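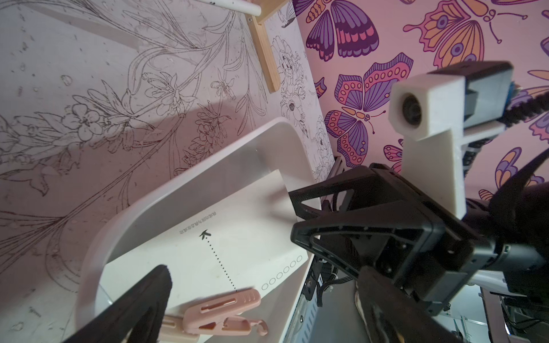

I gave up the dryer in January, which most people would call the wrong month for it. The old one had been making a grinding noise since fall, and the repair quote came to 300 dollars. I decided to see how long I could go without it before paying anybody anything.

The first week was bad. I did what I had always done, which was to save everything up and wash it all at once. Two full loads came out of the machine and I had places to hang half of one. There were jeans over the bathroom door and towels on the backs of the kitchen chairs, and the towels were still damp the next evening. They smelled like a basement. I washed them again and hung them in the same places and got the same result.

Nneka Wike lives downstairs and has never owned a dryer. I complained to her on the stairs and she asked how far apart I was hanging things. I said they were touching. She said to leave a hand's width between pieces and to open the window for a while even if it was cold out. I did not like the idea of the window. I tried it anyway, 20 minutes in the morning with the bedroom door shut, and the shirts were dry by dinner.

After that I changed the schedule. I now wash small loads, one in the morning before work and maybe another later in the week. Sheets get a day to themselves because they take up the whole rack. Jeans go inside out, hung from the waistband, with the pockets pulled out. Socks I hang by the toe. My mother hung them by the cuff and we have agreed not to talk about it.

I bought a rack at the hardware store in Poltunwood. It is a Gerkau, the folding kind with wings, and it is fine. One of the wings sags if you put anything heavier than a T-shirt on it. I looked at the ceiling-mounted kind with a pulley, but I rent, and the landlord, Samuele Sala, is particular about holes. He was nice about it when I asked. He also said no.

The spin setting mattered more than I expected. My washer was set to a medium spin and I had never touched it. I moved it up to the highest one for towels and cottons, and they come out much lighter. Wool and anything stretchy still goes on low. I lost a sweater to that in college and I remember how it looked.

Towels are the one thing I have not solved. Line-dried towels are stiff. Shaking them hard before hanging helps a bit, and so does shaking them again once they are dry. Less detergent helps too. I was using twice what the bottle says. Some people add vinegar to the rinse, and I tried it for a month and could not tell the difference. I have gotten used to the stiff ones – the guest towels I still take to the laundromat on Ekwueme, next to the bakery, and I get a roll while I wait.

The electric bill went down. I am not going to give a number because I also replaced the space heater that winter, so I don't know which one did it. My T-shirts seem to be holding their shape better, and I clean up a lot less lint.

It does take more time. Hanging a load is ten minutes if I am paying attention, and then there is taking it down and folding it, and the rack is in the way of the closet for most of a day. If I had kids I would probably have paid for the repair. The dryer is still sitting in the hall closet with the detergent on top of it. Samuele says he will take it off my hands in the spring if I help him get it down the stairs, so I need to find somewhere else for the detergent before then.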